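The capsule wardrobe is still trying to sell you clothes

I have been reading about capsule wardrobes for long enough to have seen the magic number change four times. It was 33 pieces for a while. Then it was 37, then 30 with shoes left out, and the newest version doing the rounds, the one that set me off on this, asks for 44. Underwear doesn't count. Coats do, unless they are "outerwear staples", in which case apparently they live outside the system, like royalty.

The pitch is always the same. You have too many clothes, most of them don't go together, and you stand in front of the rail every morning feeling cross. Own fewer, better things in colours that talk to each other and the crossness will lift. I agree with nearly all of that. I have stood there feeling cross. What I can't get past is the second paragraph of every one of these guides, which starts listing what you'll need to buy.

Take the Ostov version. Ostov, if you haven't had their adverts follow you about, do plain knitwear and trousers in shades called things like Barley and Wet Slate, and they sell a starter capsule of twelve pieces for 1280 pounds. I went through it item by item with a cup of tea. There's a white shirt, and I own three. There's a navy crew neck, a pair of straight black trousers and a camel cardigan, and I own versions of all of those too, and I suspect so does anyone who has reached the age of wanting a capsule wardrobe. The page says the set "replaces the noise". It says nothing on what you're meant to do with the noise, which in my case is hanging up, paid for, and mostly wearable.

So the first thing you do to own less is take delivery of a large box. I know somebody will say that you don't have to buy the set, that the principle is free. It is. But look at how the principle reaches most of us. It comes through a post with links in it, and the links earn the writer a cut, and the cut depends on you deciding that your existing grey jumper is the wrong grey.

That business with the grey is worth stopping on. A palette is a clever thing to sell, as it makes everything you already have slightly wrong. Before I read about cool and warm neutrals I had two beige skirts. Afterwards I had a beige skirt and a mistake. Nothing had happened to the skirt.

I did try it properly once. One March I put everything on the bed, sorted it into piles, chose my pieces and boxed up the rest. I was very pleased with myself for a fortnight. By the third week I was washing the same two tops on a loop, and by the end of April one had gone at the elbow, a good two years before it would have if it had been taking turns with its friends. Fewer clothes means each one works harder. That ought to be obvious, and I've yet to see it in a guide. Instead there's a cheerful line saying that pieces can be "refreshed each season", and we all know what that means.

Then there's the question of whose life these wardrobes are meant for. They assume one climate, one size and one kind of day. Mine covers an office that is kept like a fridge, a garden, a mother who likes a proper lunch, and a body that goes up and down half a size between Christmas and Easter. I keep trousers in two waists. A capsule regards the second pair as clutter. I regard it as the reason I can sit down in January.

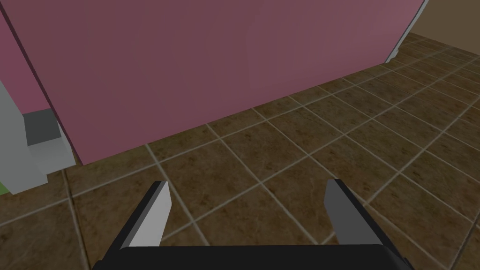
Readers have written in on this before, and Fulach, who comments under most of what I post, thinks I am being unfair. The point of a capsule, by this account, was never the number or the shopping; it was learning what you reach for, and a person who had done it honestly for a year would know more about their own taste than any amount of browsing could teach them. Fulach hasn't bought a skirt in three years and says the gap in the shops' takings must be noticeable.

I take the point about learning. I did find out that I never wear anything with a side zip, and I'm glad to know it. But I could have learned that by turning my hangers round the wrong way in January and seeing which ones were still backwards by summer, an old trick that costs nothing and doesn't need a palette. And I'd gently say that anyone who can go three years without a skirt would have managed it with or without a system. Some people don't much like shopping. They make excellent advertisements for minimalism, in the way that people who don't like pudding make excellent advertisements for diets.

The rest of us are the market. We like clothes, we feel a bit guilty about liking them, and the capsule lets us carry on with a better story. I include myself. I have had an Otwood blazer sitting in an online basket since the spring, price 549 pounds, and I've caught myself doing the sums on it. If I wore it twice a week for five years, with a few weeks off for holidays and heat, it would come to just over a pound a go. Cost per wear is the great comfort of the well-meaning shopper, and it is worked out every time before a single wear has happened. I have never met a garment that lost the argument at that stage. The green velvet jacket at the back of my wardrobe was going to cost me pennies. It has been out twice, both times to the same pub.

I'd trust the sum more if it were done at the other end. Keep the receipts, keep a tally, and work it out when the thing goes to the charity shop. I'd guess the expensive blazers would do worse than we'd like and the horrible fleece for the bins would win by miles. No shop is going to print that on a swing ticket.

The other claim that makes me narrow my eyes is the one about quality. Buy less, buy better. Better how? Price stands in for the answer nearly every time. Deschamps charge what they charge for a wool coat, and perhaps it's worth it, but when I asked in the shop how the lining was put in and whether they'd replace it if it went, I was told it was "a forever piece". A coat lining is the first thing to go. If a company can't tell you who will mend it, forever is a long time to be holding your pocket together from the inside. My own coat was second-hand, the lining has been done once by the alterations place near the station, and it has seen off a good many forever pieces belonging to friends.

I was sent a pamphlet-length guide not long ago with 2269 words in it before the first mention of mending. I checked because I'd begun to wonder whether it would come up at all. It got one sentence, about moth balls, and moth balls aren't mending.

None of this means I think a wardrobe of sixty tops is a fine thing. I've had one, and it was a nuisance – you can't find anything, and half of it comes out creased. I have slowly got mine down, mostly by not replacing things when they wear out, which is dull and takes years and gives nobody anything to photograph. There was no before and after. There's still a pair of yellow trousers in there that match nothing I own and would be thrown out of any capsule in the land. I wear them at least once a fortnight in good weather. A woman at a bus stop once asked me where they came from and I couldn't tell her, as the label was cut out before I got them.

If you fancy trying a capsule, do it with what's on the rail now, and put the box of leftovers somewhere you can reach it in the dark. Ignore the number. Be wary of any list that includes a trench coat, as I have seen a great many of those bought and very few of them rained on. And if the guide you're following has a discount code in it, read it again with the code covered up and see what's left. In the case of the last one I read, there was a fairly sensible paragraph about socks.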